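Interviewing and Listening: A Course Text, 3rd Edition
Wiroj Tanasarn
Edthorpe College Books

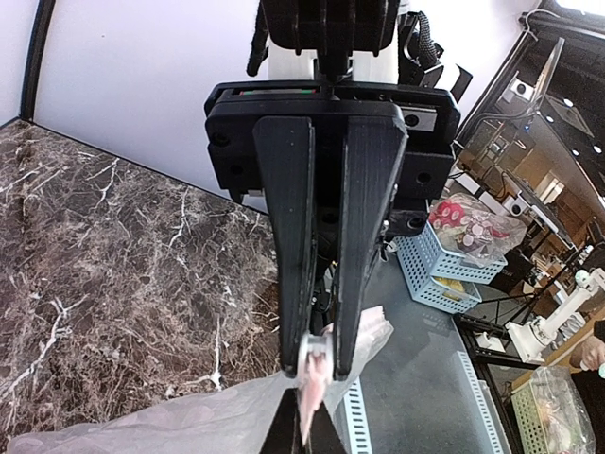 Gripper with a pinkish plastic item held at the fingertips, marble-patterned tabletop at left.

Format: Paperback
Also available: Utano e-book, loose-leaf
Edition: 3
Published: 18 July 2021
Subject: Communication studies, interpersonal and professional communication
Level: Undergraduate, first and second year
Availability: In stock

Overview

Interviewing and Listening is a course text for students who will ask other people questions as part of their studies or their work. It covers the job interview from both sides of the desk, the information interview, the helping interview, the performance review and the oral history. The same basic skills run through all of them, and the book teaches those skills first before moving on to the separate types.

Students learn to set a purpose, write an interview guide, put questions in a workable order, and follow up when an answer is vague or too short. They also learn to take notes while keeping eye contact, and to check what they heard with the person who said it. Each skill is shown in a transcript, with comments in the margin, and then practiced with a partner.

Listening gets as much space as asking. Tanasarn treats it as something that can be watched and graded, and the partner exercises come with observer sheets so that a third student always has something to do.

New to this edition

The chapter on remote interviews is new. It deals with phone and video calls, including lag, interruptions, people who keep their cameras off, and what to do when the connection drops in the middle of an answer.

The chapter on closed and open questions has been split in two. Instructors who used the last edition told us that students were tired by the end of it, and that leading questions needed a chapter to themselves.

There are 41 transcripts in the book, all re-edited for length. The longer ones now have line numbers so they can be discussed in class without everyone hunting for the place.

The old appendix on tape recorders has been dropped. A short section on recording, storage and permission has been added to the chapter on consent.

Contents

Preface for Students
Preface for Instructors
1. What Makes a Conversation an Interview
2. Purpose and Preparation
3. Consent, Privacy and Recording
4. Open and Closed Questions
5. Leading and Loaded Questions
6. Building an Interview Guide
7. Opening the Interview
8. Listening and Being Seen to Listen
9. Probes, Pauses and Follow-Ups
10. The Information Interview
11. The Employment Interview
12. The Performance Review
13. The Helping Interview
14. The Oral History Interview
15. Remote Interviews
Appendix: Observer Sheets
Glossary
Index

Features

Annotated transcripts. Most are taken from practice interviews recorded in Tanasarn's own classes and used with the speakers' permission. Hesitations and false starts have been left in. Several of the interviews go badly, and the margin notes say where.

Try It Again boxes. A weak question from a transcript is printed on its own and students rewrite it. Suggested rewrites are in the instructor's manual and are kept out of the student book.

Partner exercises. Each chapter ends with at least one exercise that can be done in class. Timings are given for a short and a long session - the long version usually adds a second round with the roles switched.

Field assignments. From Chapter 10 on, students interview someone outside the class and hand in a guide, a set of notes and a short reflection. Grading sheets are supplied for all three.

Key terms. Terms are in bold where they first appear and are collected in the glossary. The glossary is also sold to libraries as part of the Utano e-book.

For instructors

The following are free to instructors who adopt the book:

Instructor's manual, with sample syllabi for a full term and for a half-term course
Test bank, editable
Slides for every chapter
Audio of 15 of the transcripts, read by the original speakers where possible
Observer sheets in a larger print size

Access to the instructor files is through Utano. Please register with your college e-mail address. Approval is done by hand, so allow a few working days. Logins from the previous edition still work, but you will need to add the new title to your shelf before the files show up.

If you are moving over from the last edition, download the conversion guide first. Chapter numbers have changed from Chapter 5 onward, and so have most of the exercise numbers. The test bank has been renumbered to match.

Using the book in a short course

Chapters 1 through 9 are meant to be read in order. The rest can be taught in any order or left out. Departments that teach interviewing as one unit in a wider course often assign Chapters 2, 4, 8 and 9 and then one of the interview types. The employment chapter is the one most often chosen, and it can be read without the others around it. The oral history chapter leans on Chapter 3, so assign the two together.

About the author

Wiroj Tanasarn teaches interviewing and interpersonal communication. Before he began teaching he worked in staff recruitment, and many of the examples in the employment chapter come from that time. He is also the author of Notes That Work, a short guide to note-taking, also from Edthorpe.

Formats and ordering

Paperback. Sewn binding, black and white throughout. Exercise pages are not perforated.

Loose-leaf. Three-hole punched, binder not included. Loose-leaf copies cannot be returned once the wrap has been opened.

Utano e-book. Read in a browser or download for offline use. Page numbers match the paperback. Highlights and notes can be exported. Library licenses are priced separately.

Bookstore and bulk orders are shipped by Dradent. Orders of over 15 copies go out boxed and should be placed by the store or department account, with the course code on the order form. Single copies can be bought from this page or from Võ Campus Books, which also carries used copies of the previous edition.

Examination copies are sent as e-books. A printed copy can be requested once an adoption has been confirmed. For fall courses the stock is normally set aside from July, and for spring courses please send your numbers before the end of February if you are teaching a late-start section.

Related titles

Notes That Work, Wiroj Tanasarn
The Small Group Workbook, 2nd Edition
Speaking Up in Meetings
A First Course in Oral History

Permissions

Observer sheets may be copied for classroom use by any instructor whose students have the book. Requests to reprint transcripts, in whole or in part, should be sent to the permissions desk at Edthorpe with the page and line numbers and the title of the work they will appear in.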